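Gripper width timestamps drifting against video, anyone else?

Forum > Software > Perception and data tooling

pixelmoss
Posted 26th September
I'm losing my mind over sync. I record two hand-held grippers at once, run everything through the Riltader importer, and the jaw width signal lands late compared to the wrist video. At the start of a take it's fine. By the end it's off by 6 frames, and the policy learns to close on air just before it gets to the object. Is this my clock or the importer?

torquewrench_24
Importer. It resamples the width signal to the video rate and assumes both streams began together. Turn off auto-resample and align on raw timestamps. Fixed it for me in an afternoon.

pixelmoss
Tried that last night! Slightly better, but the left gripper still drifts and the right one doesn't. Same firmware on both.

umberg_fan
Then it's not the importer, sorry torquewrench. A constant offset is a start time problem. Drift that grows is a clock rate problem. Plot width time minus video time for one long take and look at the slope. The Umberg scripts have a plot for exactly this, and they'll fit a line and correct it too.

torquewrench_24
I don't love fitting a line. If frames are being dropped you get steps, and a straight line smears them over the whole episode. I had 815 episodes "corrected" that way and had to redo every one of them.

umberg_fan
Fair, but you'd see the steps in the plot. Look first, then fit.

pixelmoss
OK, plotted it. Clean slope on the left, flat on the right, no steps. So I guess you're both a little bit right? Fitting the line now – will rerun training and report back.

lowgear
Jumping in because I went through this in June with Girnurden's planner. Even with good sync, don't label a grasp from width alone. Thin stuff barely changes the reading, so a threshold tuned on cans and cups will miss it completely.

pixelmoss
Hmm, I do use a threshold. What do you use instead?

lowgear
Width plus a contact guess from the wrist video, checked over a window of 2 frames or more. The threshold is fine for finding candidates, I just wouldn't trust it for the final label.

torquewrench_24
Disagree, that's overkill for most tasks. Tune the threshold per object and move on.

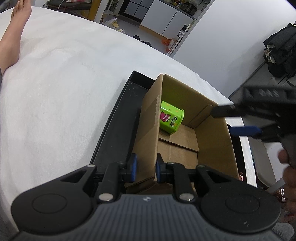 lowgear
Per-object thresholds fall apart once the thing you grab is also the thing you reach past. I'd want a label for which surface sits between the pads, separate from open or closed. Take the cardboard box there: the side panel is between the two blue pads, and the green container with the monster on it is still lying inside. A width number can't tell you whether the target is the box or the container, and a per-object threshold needs that answer before it can even start. So I'd add a target field to the episode and let the video model fill it in, then check the odd ones by hand – slow, but I sleep better.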